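The fridge drawer test

A robot with hands, a kitchen that belongs to no one and a bottle in need of chilling. Our writer went to Tuvancombe to see whether household help has arrived, and came away with more questions than she took in

January 20, 2021

1073 shares
18 comments

The invitation said "see the future of the home at work", and I nearly didn't go. I have seen the future of the home at work several times over the years. Once it was a bin that ordered its own bags. Once it was a mirror that told me I looked tired.

But Zeltent had promised a machine with two arms, two legs and proper hands, doing kitchen jobs in front of the public, and had promised too that visitors could stand close and ask what they liked. So on a wet morning in December I took the branch line to Tuvancombe, walked up the hill from the station with my hood up, and queued outside a former carpet warehouse while a man with a clipboard checked that we were all wearing masks.

The open day was run in short sessions to keep numbers down, and 200 of us were let through over the course of it. The crowd was much what you'd expect: students, a few people from care firms, a couple who had thought it was a kitchen sale. That last mistake was easy to make. Zeltent had borrowed the units from Ebrahimi, a local fitter, whose price lists were stacked by the door and were going faster than the robot leaflets.

The robot is called Grirkum. I asked why and was told it had been the name of a folder on somebody's computer. It is all silver joints and black cable, and it has the look of something that ought to be behind a guard rail, although there was only a strip of tape on the floor between it and us.

Its job for the day was the fridge. It was to open a drawer, put a drink in and shut the drawer again. A young engineer gave us the talk with great charm, and used the word "simply" more often than I would have advised. Fridge drawers, she told us, are a nasty problem. They stick, then they give. They slide further than you meant. Anything round that you have laid in them rolls to the back.

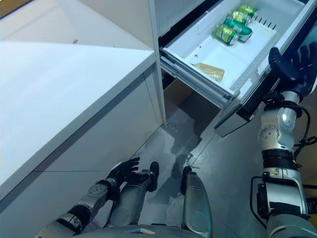 What is it about a drawer that gives a robot so much trouble?

The pull has to change all the way along. It takes a firm tug to break the seal and a gentle one after that, and the machine has to feel the difference and ease off before it yanks the thing off its runners.

I will say that I liked that answer, and I liked the engineer for giving it without a slide. She had clearly spent a good many hours with that drawer. She spoke of it the way some people speak of a difficult horse.

Then we watched. I had a seat near the tape and an old habit of looking at the clock, and I can report that the session I attended was billed as 40 minutes, most of which was waiting. Grirkum would reach, stop, think, and reach again. Now and then one of the team would lean in with a tablet and the arms would draw back a little and begin afresh. We were asked not to clap in case the noise upset something. When the drawer did come out, there was the small hum a crowd makes when it wants to clap and can't.

I asked who was choosing the moves. This is the question I always ask, and I can tell a lot from how long the reply takes. Here it took a while. Some of the motion, I was told, was Grirkum's own. Some was "supervised". I asked if supervised meant that someone in another room was steering. It could mean that, said the engineer, in certain phases. I asked which phases. She said she would have to check.

She did check, to be fair to her, and came back to me at the tea urn. In my session the reaching was the robot's own work and a person had given it the go-ahead at each stage. A nod, in effect, before every step. I thanked her and wrote it down. None of this was on the leaflet, which said "fully independent" in orange letters across the front.

I don't think anyone at Zeltent set out to fool us. I think firms like this one live so close to their machines that a robot which needs a nod at every step feels to them like a robot that works alone. From where I sat, in a damp coat, the gap looked rather larger.

The bottle came next. It is the part of the show they are proudest of, as it calls for both hands together, and a bottle is a mean thing to hold: smooth, heavy at the bottom, and full of liquid that shifts when you tip it. A parent with a wriggling baby knows the feeling. The care people leaned forward for this bit, and so did I.
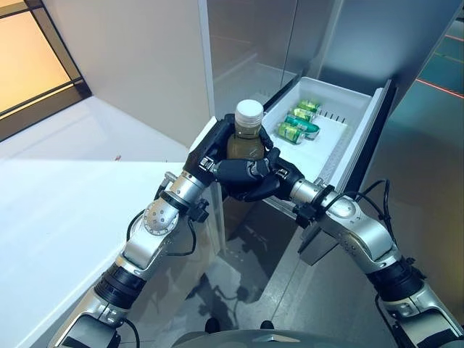 What it is meant to be for

After the bottle there were questions, and they were better than mine. A woman who manages home visits for older people wanted to know what the robot would do if the floor was wet. Another visitor asked what it would do about a cat. Somebody at the back asked the price, and was told that it was too early to talk about price, which in my experience means that it isn't early at all and the number is dreadful.

The woman from the home visits service stayed on afterwards and we talked beside the price lists. Her staff, she said, do open a lot of fridges. It is one of the first things they do on going in. But they aren't there to put drinks away. They look to see what has been eaten since the last call and what has gone off, and whether there's a pair of glasses in with the butter. Then they have a chat about it, or they make a note and don't. She had watched the whole session with real interest and she thought the hands were marvellous. She couldn't think of a single visit that it would have shortened.

I put this to the team. They said, fairly, that a robot has to learn to open the fridge before it can notice what is inside. They said that kitchens were a training ground and that the real customer might be a hotel, or a hospital store room, or a warehouse. I pointed out that the invitation said "home". There was some looking at shoes.

Here I should own up to a soft spot. However cross I get with the leaflets, I find the hands hard to dislike. At the end of each session visitors were allowed up to the tape in small groups, and the engineer talked us through the thumb. The thumb is where the money goes, she said. Fingers are mostly copies of one another, and once you've got one right you are a fair way to having the rest. A thumb has to swing across and meet them, and it has to push back when they push. Hers had been through more versions than she wanted to admit to, and she kept the old ones in a biscuit tin.
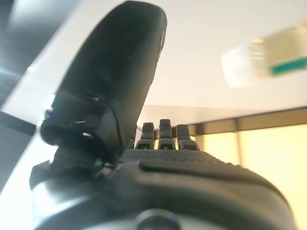
The biscuit tin was the best thing I heard about all day, and I asked if we might see it. It was back at the office. I think they should bring it next time and put it on a table by the door, with the dates on. A tin of thumbs that didn't work would tell the public more about the state of household robots than any number of drinks in any number of drawers. It would also be a good deal more honest than the orange letters.

She told us, too, how the grip fails, which was more than I'd expected. It goes wrong when the thing being held is a little thinner than the last one. It goes wrong when someone has moved the fridge a hand's width and not said. A kitchen in a showroom stays where it is put. Mine has a chair in front of the fridge, a bag hanging off the chair, and a door that only shuts if you lift it as you push. I described the door to her and she winced.

Would I have one? I was asked this on the way out by a lad with a feedback form, and I ticked "unsure", mainly to be kind. I'd want to see it do the same job in a house it had never been in, with the person with the tablet sent out for a walk. I would want the leaflet to say who is nodding, and when. And I'd want a price, even a dreadful one, so that the care firms in the room could set it against wages and decide if they were being shown a tool or a treat.

Zeltent says there will be another open day at Tuvancombe once the rules allow, with a new task. They are thinking of the dishwasher. I have asked to be let in on a morning when they are only practising, and have been told that they will get back to me.

I took an Ebrahimi price list home with me. The drawers are very nice, and they cost more than my cooker.

Share this feature
Read all 18 comments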